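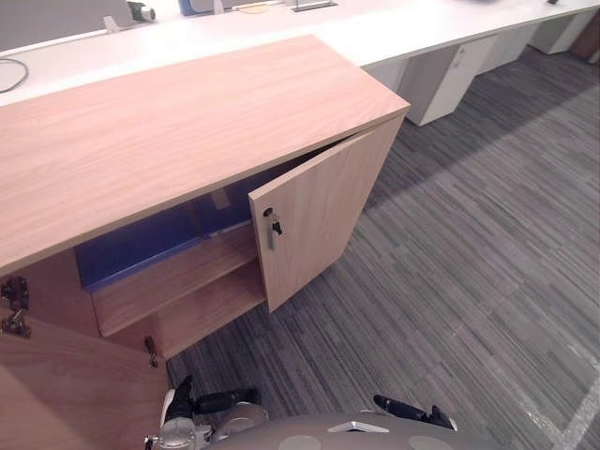
About Jokley

14 shares | 3 comments

Jokley is a small robotics research company in Geelong, Victoria. We work on one subject: how a robot can learn to open, use and close ordinary furniture. That means cupboards, cabinets, drawers and the things people keep in them.

The company was started by Ekkachai Saithong, who had spent several years writing control software for packing lines. On a packing line everything arrives in the same spot. In an office or a house the cabinet has been shifted by somebody with a vacuum cleaner, one door is already half open and the key is hanging out of the lock. Ekkachai wanted to work on that second kind of problem and couldn't find a local group doing it full time, so he rented a unit and began.

We now take on contract research, publish what our clients allow us to publish, and run our own projects between contracts. Most of what follows is about the largest of those.

The Girkum method

Girkum is the name of our training method and of the software that goes with it. It deals with partly finished tasks.

The usual way to teach a robot a job like opening a cabinet is for a person to guide it through the whole job many times, from a closed door to an open one. A model is then trained on those recordings. The trouble comes when the robot bumps the door halfway and it swings back a little. The recordings contain very little of that, and the robot tends either to freeze or to start again as though the door were shut.

With Girkum we begin recordings in the middle. The operator sets the cabinet up in a state drawn at random from a list: one door ajar, both doors open at different angles, a container pushed to the back of the shelf, a container sitting forward. The robot is parked somewhere in front and the operator takes over from there. Each recording is short. It ends when the state of the cabinet has changed in one useful way, such as a door moving past the point where a hand can get by it.

The recordings are then joined by the software into longer sequences. Where the end of one recording looks enough like the start of another, the two are linked. A model trained on the linked set has seen many more routes through the job than anyone sat down and demonstrated.

The joining step is the part that took the longest to get right. Early versions compared whole camera views, and were far too easily impressed by matching carpet. The current version looks at the position of the doors, the hands and the containers and gives the background very little weight.

What we have measured

Our first full data set came to 915 recordings. We threw out 185 of these before training. Most of the discarded ones had a fault in the timing between the head camera and the hand sensors, and in a few the operator had leaned on the cabinet.

We then ran 120 trials on a cabinet that was left out of the training set. Half used a model trained on linked recordings and half used the same model trained on the same recordings without linking. Starting states were shuffled, and the person resetting the cabinet was not told which model was running.

The linked model finished the job more often. The gap was largest when a door started partly open, and small when both doors started shut. With both doors shut we would not claim a difference on this number of trials.

Things it still does badly:

Light doors on loose hinges. The robot pushes, the door moves further than expected, and the hand ends up on the wrong side of it.

Slim vertical handles. The fingers find them well enough from straight ahead and poorly from the side.

Keys left in locks. A small key under a finger can stall a run. We have started adding these cases on purpose.

Containers of the same colour side by side. If asked for the right-hand one, the robot will sometimes take the left. We think this comes from the joining step and are looking into it.

Closing doors. We have done much less on this than on opening them.

A longer write-up is available on request. It includes the trials that failed, with the operator's notes.

Omodness

Omodness is our set of test conditions. It is a written procedure covering where the robot starts, how far open the doors may be, what is on the shelves, how the lighting is set and what counts as finished. Any cabinet with two hinged doors and at least one shelf can be used.

We wrote it because we could not compare our own results from one month to the next. People were resetting the cabinet a bit differently each time – a door left a hand's width further open, a container turned sideways – and the scores moved with them. The procedure is dull to follow and has been worth it.

Two university groups have since asked for copies and we have sent them. It is free to use. If you change it, please give your version another name so that the scores don't get mixed up.

How we work

The lab is set up like an office. There are long desks, dividers, pedestals and carpet, and the furniture being worked on stands in amongst it. A robot that copes with a cabinet in the middle of a bare floor can get into strife when there is a desk close behind, so we train and test with the clutter in place.

Operators work in pairs, one guiding the robot and one resetting the furniture, and swap every hour. We found that long shifts in the guiding seat gave us slower and jerkier recordings by mid-afternoon. Operators also write a line of notes for each recording. Those notes have found more faults than any automatic check we have written.

We use standard furniture bought from local suppliers and second-hand shops. When a hinge wears out we log it, keep using the cabinet for a week to get some recordings with the worn hinge, and then replace it.

Who we work with

Our clients have included an aged-care provider, a maker of office storage and Bilyk, a firm in Ballarat that builds document stores for councils. The work for Bilyk gave us our first recordings with locked doors and is the reason the software can treat a lock as part of the cabinet's state.

We do not take defence work. We do take small jobs, including one-off assessments of whether a robot could reasonably use a given piece of furniture. The answer is often no, and we put that in writing with the reasons.

Working here and visiting

We take on students for placements of one semester. You don't need to have used a robot before, though you should be comfortable writing code and happy to spend a good part of the day opening and shutting doors. Applications for the next intake close in July.

Visits are by appointment on weekdays. Please wear closed shoes and allow an hour. Street parking is timed, and the all-day spots are behind the hardware shop.

Page last updated Saturday, May 29, 2021

Share this page | 14 shares
3 comments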